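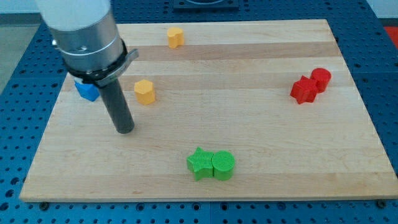
Koppel Push Arm, bench model

Can a machine tidy up yet? Slowly, yes, and we think the Koppel is a lovely way to find out how far it can get. It has no fingers at all. It does everything with a plain straight rod, nudging things across a surface until they sit where you want them (you'd be surprised how much clearing up is really just pushing).

Good at now: sorting small blocks by colour, moving parts to one side of a board, lining up pieces for packing. At our Zescombe workshop it sorts oddments for 75 minutes at a stretch while we get on with something else.

Not there yet: anything soft, anything stacked, anything that rolls. Cups are hit and miss. Wahyudi Halim has been trying it on cutlery since January and forks still beat it, though spoons are coming along nicely!

In the box
Arm and controller
Push rod and clamp
9 practice tasks, easiest first
Printed guide by Tirta Lumbantobing

Reach: 75 cm
Rod length: 38 cm
Price: £1,135 including delivery

Board, blocks and bench are sold separately. You can try one at our Trodville showroom, so do bring your own bits and pieces for it to push about.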